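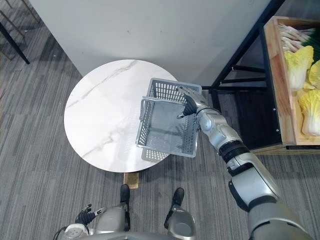 Rosaire Gill
Shelf labels, a short thread. Unit price is the only figure that compares two pack sizes, and it is usually the smallest print on the tag.

Rosaire Gill
Check the base unit first. One tag per 100 g beside one per kg looks ten times cheaper — same shelf, same product type.

Rosaire Gill
I logged 567 tags in September. More than 90 mixed base units within a single category. Worst were coffee and dish soap.

Rosaire Gill
Sale tags often keep the old unit price. Divide it yourself: price over net weight, drained weight for cans.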